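Progress report, December – shared workshop build
To: Elba Toledo, Nuvcombe small grants
From: Damián Lagos

Hi Elba,

Sorry this is landing on a Thursday when you asked for it earlier in the week. It's been a good month though! Both hand-held grippers are together and closing the way they should, and we've finally moved from bench fiddling to real practice at the desk.

The big fix was the fingers. The first set flexed too much when you squeezed hard, so Lautaro redrew them with a thicker back and a wider flat face, and we printed the new ones in black over a weekend. He also moved the screw holes, so swapping a finger takes a couple of minutes and you don't have to pull the whole front end apart (I did that twice in November and lost a spring both times).

Hacer has been working on the handle. Her hands are smaller than mine and the old trigger was a stretch for her, so she shortened the pull. I like it better too.

Money: we've spent $2,761 so far, mostly on motors, bearings and filament. The Osska bearings went up in price after we wrote the budget, but Facundo had a box of leftover screws and let us have them, so we're still under. Receipts are in the shared folder, all except the one from Sosa, which I'm chasing.

What's slow: the recording software, which we're calling Grurna for now. It drops out if you run it for a long stretch and I haven't found out why. Lautaro thinks it's a cable, I think it's my code – we have a coffee riding on it.

Next up is two-handed work with the black metal rack on the desk, one gripper on each side, and after that a written build guide so other people in the shop can make a pair.

Thanks again for the patience,
Damián 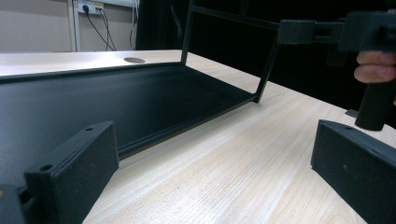
Will the remaining money cover the build guide?

The guide only needs our time and a little filament for a test print, so what's left in the grant will cover it.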